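Raphaël Renaud still keeps the boot in a plastic bag under his bed. It was cut from his left foot by the doctor in the dressing room at Clernow, after the tackle that finished his last season, and he has not decided what to do with it.

"My mother wants to throw it away," he says. "I tell her, wait, maybe when I play one full match. Then she can throw it."

The full match could come soon. The hooker has trained with the Texier first team for seven weeks, and on October 28, 2022 he was named on the bench for the first time after his ankle operation. He did not enter the field. The coach kept him seated while Texier lost a lead of nine points in the second half.

"I was warming up behind the posts for so long that I was more tired than the players," he says. "But I understand it. In a close match you do not change the man who throws into the lineout if he is throwing well."
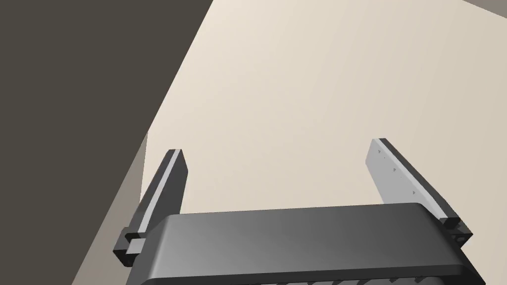

Throwing is the subject he comes back to many times. When he could not run, he sat on a kitchen stool at the side of the training field and threw at a mark on the wall of the clubhouse. He did it every morning before the others arrived, 40 throws and then a coffee, and then 40 more if the shoulder allowed it.

"Before, I was throwing with my legs," he explains. "I did not know this. On the stool you have no legs, so you find out that your arms are doing nothing. The first week was very ugly — I hit the gutter two times and the club sent me a letter about the gutter."

Renaud came to Texier from Masska, where he played 44 matches in the second division and scored seven tries, all of them from the back of a maul. He laughs when the tries are mentioned. The longest, he says, was from two meters.

His contract finishes at the end of this season and there has been talk of interest from Likton. He does not deny that his agent has spoken with them.

"They called in summer, when I was still on crutches, and I found that polite. But I cannot discuss another club when I have not played one minute for this one since the operation. First I must be a player again."
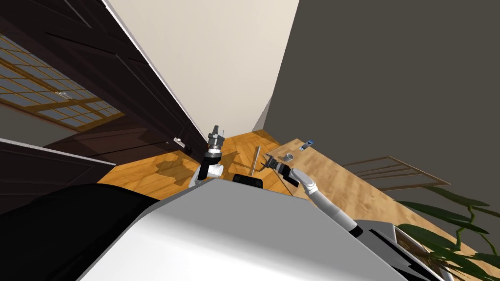
The 2 views come from the same simulated room, with the robot's gripper visible in both.

The next match is at home in November, against Masska of all teams. Renaud has kept many friends there and expects no kindness from them in the scrum.

"Their tighthead was at my wedding," he says. "He has already written to ask which ankle it was."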